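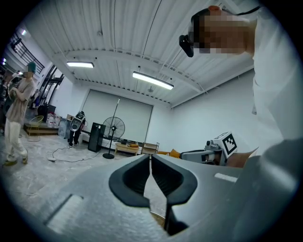
Finally got the letter from Poojary about my renters insurance claim. It has been a long spring, so I'm putting the whole story in one thread for anyone who has a water leak and no idea where to start.

The leak came from the unit upstairs. Their dishwasher line failed on a Thursday while I was at work. I got home at 6 and the kitchen ceiling was dripping onto the rug.

First thing I did was shut the breaker for the kitchen and call the building. Second thing was photos. I took them before I moved anything, then again after I pulled the rug out.

What I lost: the rug, a bookcase, two boxes of books, a floor lamp and a Nastel space heater that was sitting on the bottom shelf. The total on my list came to $457 after they took off for age. I had guessed higher.

My deductible is $200. So the check was for the rest, $257. Some of you asked if that's worth filing for. For me it was. Ask your agent whether a small claim changes your rate before you file, mine said to wait for renewal and see.

The building's insurance does not cover your stuff. I knew this in theory. Their policy paid for the drywall and the paint and that was it.

The slow part was receipts. I had the one for the heater in my email. For the rug I had a bank statement. For the books I had nothing, so I typed up titles and paperback prices and they took it.

The adjuster was Bhavana Alva. She answered email the same day and told me which items needed proof and which didn't. If you get her, send everything in one PDF. She asked me for that twice before I did it.

From filing to check was 18 days. The drywall took longer. The contractor (Cistitz) came out, cut a square in the ceiling, left a fan running and came back 10 days later to close it up.

Run the fan even if it's loud. I turned it off at night for the first two nights and they told me to stop doing that.

Someone asked about going after the upstairs neighbor for the deductible. You can ask your insurer to try to recover it. Poojary sent me a form. I filled it out in June and haven't heard back.

Things I changed: books are off the floor. I have a $12 water alarm under my own sink. I walked through the apartment and took a video of every closet with the doors open, and it's saved somewhere other than my laptop.

Also switched the rug to a Toltia washable one. It's thinner than I wanted but it fits in the machine.

Will add to this if the deductible form goes anywhere.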